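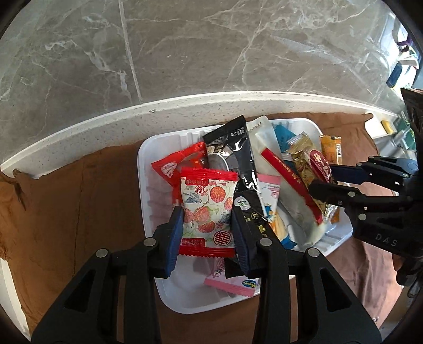
**When do I need to book a cabin for a coastal cruise?**

Book when the sailing list comes out if you want a particular cabin, and after final payment date if you only care about price. For the Camville to Skadgate run the list comes out in September, and the mid-ship cabins on the lower decks go first.

The steps below are for a six-night trip on a mid-sized ship. They work for longer trips too, but check the payment dates, as these change with the length of the sailing.

## 1. Choose the sailing before the ship

Look at the port times first. A stop that runs from noon to 5 p.m. gives you very little ashore once you take off the walk down the gangway and the all-aboard time. On the Kilus line, all-aboard is 30 minutes before departure. Write the usable hours beside each port and compare sailings that way.

Skadgate is a tender port. You go ashore in small boats, and in a swell the stop can be cancelled. If Skadgate is your main reason for going, pick a sailing that calls there early in the week, when the captain has some room to swap days.

## 2. Choose the cabin

Get the deck plan and look at what is directly above and below the cabin number. Avoid:

- anything under the pool deck (chairs get dragged at 6 a.m.)
- anything over the theatre
- the forward cabins on the lowest passenger deck, if anchor noise wakes you
- connecting doors, unless you know the people next door

Low and in the middle moves least. An inside cabin there is a better choice for a poor sailor than a balcony up high at the stern. 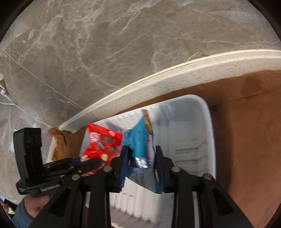 Once you have two or three cabin numbers, phone them through instead of using the website. The website will offer a "guarantee" fare, where the line picks the cabin for you. It is cheaper, but you can't change it later.

## 3. Pay the deposit

The deposit on our booking was $200 per person. Ask these things before giving a card number:

1. Is the deposit refundable, and until what date?
2. Are port fees and gratuities in the quoted fare?
3. If the fare drops before final payment, will they reprice it?

Devendra Bansal at the Lacerda travel counter got ours repriced with one email, but we had to spot the drop ourselves. Check the fare every couple of weeks and save a copy of the page.

## 4. Check in online

Check-in opens 15 days out. Do it that morning if you can, as the early boarding times fill up. You will need passports, a head-and-shoulders photo of each traveller and a card for the onboard account. Print the luggage tags in colour and staple them on at the terminal, not at home, or they tear off in the car.

## 5. Boarding day

Keep medicines, chargers, swimwear and documents in your hand luggage. Large bags may not reach the cabin until after dinner. Go to the safety drill station first, get your card scanned, then have lunch.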